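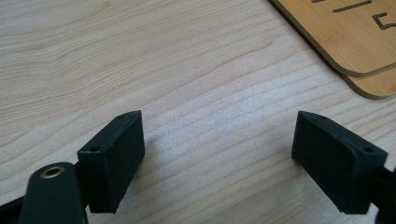 Tabletop surface, work table, Clurness workshop.

TABLE AND WORK SURFACE INSPECTION - COMMENTS SHEET
Site: Clurness
Issued by: Cultell, facilities
Period: November 2024
Next due: March

Results: P = pass, A = attention needed, F = fail, N = not checked.

1. Tabletop

1.1 Surface free of splinters and raised grain - P
Checked by hand in both directions, with the grain and across it. Light wood finish, streaked, no snags on a cotton cloth.

1.2 Glare at working position - A
Reflected light leaves a whitish sheen on part of the top and the grain looks washed out there. No action under the current rules, but small dark parts should be sorted on the matte side. Recheck after the lamp covers are changed.

1.3 Edges and corners - P
Near edge rubbed down after the last visit. Comment from that sheet now closed.

1.4 Level - P
2 mm difference over the full length. Limit is 4 mm.

2. Items on the table during work

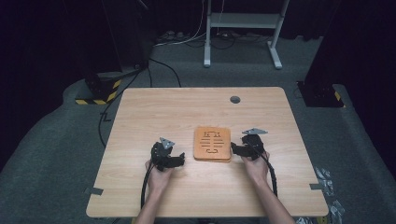

2.1 Stacked boards - P
Stack kept low and near the middle of the table. Square boards with rounded corners are acceptable. Cut-through patterns with narrow slots need a look for broken bridges between openings before handling - add this to the Vavosell goods-in form, where it is missing.

2.2 Cables - A
Cables that run over the near edge should have slack at the wrist and must not cross the walkway. Clip or cover anything that reaches the floor. Clips are on order.

2.3 Grommet hole at the back of the top - P
Round, dark, set into the wood. Rim flush to the touch. Keep stacks clear of it.

2.4 Load - P
Posted limit is 40 kg, spread. The label under the top is legible but has started to lift at one corner.

3. Underside and legs

3.1 Fixings - P
All tight. One washer replaced.

3.2 Feet - A
Rear left foot pad worn. The Nedeljković pads in stores are the wrong thread. Do not force them - order the correct size.

3.3 Cross rail - N
Access blocked by storage boxes. Clear before the March visit.

4. Cleaning

4.1 Method - P
Damp cloth, then dry cloth, wiped along the grain. No solvent.

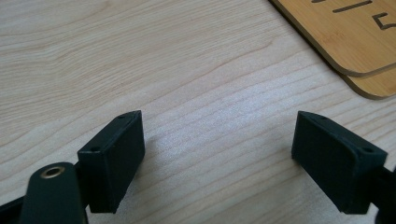
4.2 Abrasives - F
A 400 grit pad was found with the cleaning supplies. It belongs in the finishing cabinet and is not to be used on tabletops for routine cleaning. Pad removed. Reissue the cleaning card to both shifts.

4.3 Residue - P
White cloth test along the front strip, cloth clean.

Open items: 1.2, 2.2, 3.2, 3.3, 4.2
Table may remain in use. Item 4.2 to be closed in writing before the next sheet is issued.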